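Ramance two-part clear box: my review after five months

Posted by Begoñe Pastor, October 16, 2022

I bought this box in May, in the online shop Lomow, and I have used it almost every day. English is not my first language, so please forgive me if a sentence is a little stiff. I wanted to write this review earlier, but I think a plastic box must live with you for a while before you can say something fair about it.

First, what I was looking for. In our flat we have one big white table which is used for everything: breakfast, letters, sewing, the school work of my son. Every evening the small things must leave the table, and every morning they come back. I had a drawer insert from Vornix before, but it was made for a drawer and had very thin walls, and one corner broke when I carried it full. So I wanted a box which is strong, which I can see through, and which has a wall inside, so that buttons do not travel to the pencils.

The Ramance arrived well packed, in a carton with paper around it. There was no smell of new plastic, which I was afraid of. I washed it with warm water and a little soap and dried it with a cotton cloth. Do not use kitchen paper, it makes very fine scratches and you will see them when the light comes from the side. I learned this on the first day, unfortunately.

The divider is the main reason to buy this box. It is as clear as the outer walls, so you see everything from one side to the other. In mine it does not move when I lift the box. The manufacturer writes that it can be taken out, but it needs some force and I did it only once. With the divider you get two separate places. I keep thread and scissors in one, and pens, rubbers and glue in the other.

The size is large for a table box. Please measure your shelf before you order! I did not, and now the box lives on top of the cupboard, where I can only reach it because I am quite tall. My neighbour Heike Ackermann ordered the same one after she saw mine, and she had to give it to her daughter. On the table itself it is no problem, there is enough place left to work. 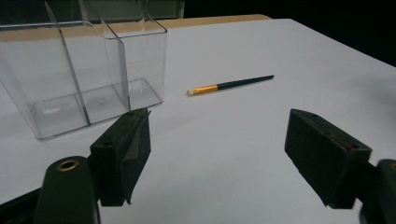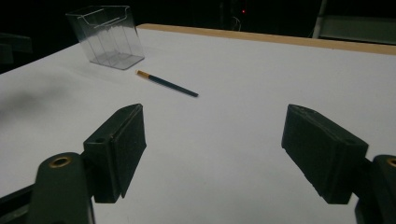
The divided box on the white table, and the table top with its light wooden edge, a pencil and a clear empty holder on it.

About the transparency I have two opinions. It is very practical to see what is inside, and the box looks light in the room, also on a white surface. But every crumb and every bit of thread is visible too. If you are a person who is nervous about dust, you will wipe this box often. I wipe it when I think of it, perhaps once in a week, and I empty it completely only before visitors. A dry brush for the corners helps me more than a cloth, the fingers are too thick for the places where the divider meets the wall.

The bottom is smooth and has no rubber feet. This is good when you want to push the box across the table with one hand — I do it all the time — but with a heavy load it makes an ugly noise. I have put four small felt dots under mine. They cost almost nothing and the noise is gone. In my opinion the manufacturer could add them in the package.

I had a question about the divider and wrote to the customer service of Lomow. The answer came after two days and was friendly, but it was for a different box, so I had to write again. The second answer was correct. I mention it only because other buyers complained about the same.

For comparison, I also tried the box from Van Dusen, which my sister has. It has a lid, and this I really miss on the Ramance. On the other side, the Van Dusen plastic is more milky, and you must guess what is in the back. If you want to stack your boxes, take the Van Dusen. If the box stands open on the table and goes away in the evening, as with us, I find the Ramance better.

What I like: the strong walls, the clear divider, the large space, easy to wash.

What I like less: no lid, no feet, quick to scratch, too big for many shelves.

Would I buy it again? Yes, but I would look first if there is a smaller size. I give four stars of five. If somebody has found a lid which fits on it, please write it in the comments, I would be very thankful.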